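Zolteo retira las máquinas de refrescos de sus oficinas y propone una mesa de picoteo

Ovisley, 4 de junio de 2020. Zolteo, firma de mobiliario de oficina, presenta Gallegos, un mueble gris de superficie lisa para los descansos. La empresa evita la palabra «revolución», que el sector gasta con demasiada alegría: es una mesa para dejar una lata y una bolsa de patatas.

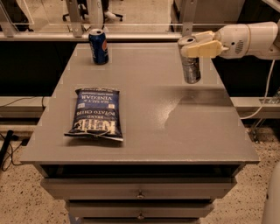
El programa arrancará en agosto con 300 unidades en seis edificios de la cadena Jusodari. Los folletos de otros fabricantes prometen que un rincón así une a los equipos. «No tenemos un solo dato que lo demuestre», admite Eliseo Zepeda, director de producto. «Sabemos que la gente come en algún sitio, y poco más».

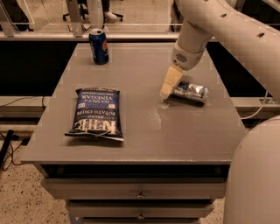 El orden sigue siendo la parte menos resuelta. Zolteo no cree en los carteles de «recoja lo suyo» – los ha probado durante años. Un envoltorio plateado y azul, arrugado junto a una bolsa de Kettle Brand de sal y vinagre, acaba formando parte del paisaje. El mueble no lo va a remediar.

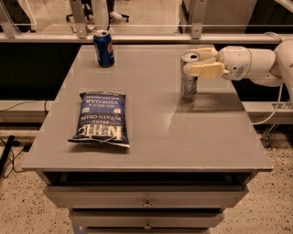
La compañía invertirá hasta 2000 euros por edificio y revisará el gasto a final de año. Tampoco promete hábitos más sanos. Una Pepsi de pie al fondo y las patatas más cerca del borde son un menú bastante corriente, y Zepeda duda de que un tablero gris lo cambie.

Contacto: departamento de comunicación de Zolteo, Ovisley.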